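In Praise of the Snack Box

I have a strong opinion about snacks, and I've been boring my friends with it since July, so now it's your turn. Every home should have a snack box. I mean a real cardboard box, the kind something came in, with the flaps folded back and everybody's treats thrown in together!

I grew up with one. My aunt kept hers on top of the refrigerator, and when she brought it down it was an event. You never knew what you'd get. Somebody had been to the store near the bus station, somebody else had a coworker back from a trip, and it all went into the same box (the good stuff sank to the bottom, always, so you had to dig). I can still hear the wrappers.

Then I moved to Edham and became a person with a pantry. I bought clear bins. I had a bin for crackers and a bin for sweet things, and a label maker, and I used the label maker. It looked wonderful and I stopped enjoying any of it. When you can see from across the kitchen that there are crackers, you eat crackers. Where's the fun in that? A box makes you rummage, and rummaging is half the pleasure of a snack. The other half is finding a biscuit you'd forgotten about.

I also think the box belongs wherever people are sitting around, and if that's the bedroom, fine. Yes, crumbs. Shake out the bedspread! Some of the best talks of my life happened with a quilt, a plush toy for a pillow and a box of little packets within reach.
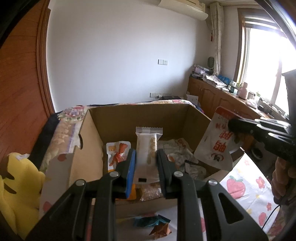 Young-sook Ra thinks I'm wrong about nearly all of this. She wrote to me that a box is where snacks go to get stale and crushed, that the chips end up as dust under the heavy things, and that her own family had a drawer, two rows, oldest in front, and never threw out a single packet. She'd also like me to know that people who rummage leave their empty wrappers behind for the next person.

Guilty on the wrappers. I've done it and I'll do it again. But I won't give in on the rest. Chips go in last, that's all, and if a few get crushed you tip the bag up and pour. As for stale, a box in a house with any teenagers in it won't last long enough to find out. I paid 45 dollars for those clear bins, by the way, and they hold my yarn now.

What I love most is that a box lets you try things. I'd never buy a whole bag of some puffed thing I can't read the name of, but put one pouch in with the candy and the pastries and my hand will go right to it. My current favorite is a sesame bar I'd walked past for years. I'm down to the last one, and it's at the bottom, under everything, where I hope my husband won't look.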